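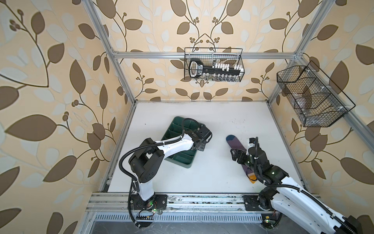
Can a two-arm policy learn a new object without starting over? It can, if the old demonstrations stay in the mix while the new ones come in.

We're really excited about this one! Bláthnaid Duggan and Tumaini Mwakyusa trained Ukel, our two-arm policy, on 500 demonstrations, then added only 90 with objects it had never handled, at the same learning rate. On the old tasks it lost almost nothing, and on the new ones it beat the version trained from scratch (we ran that comparison twice to be sure). The leafy wallpaper stayed up for all of it, so the busy background is baked into the results.

Next up is Gina, the longer-horizon set, with 7 tasks. Horngate readers who want the training notes can write to Tumaini.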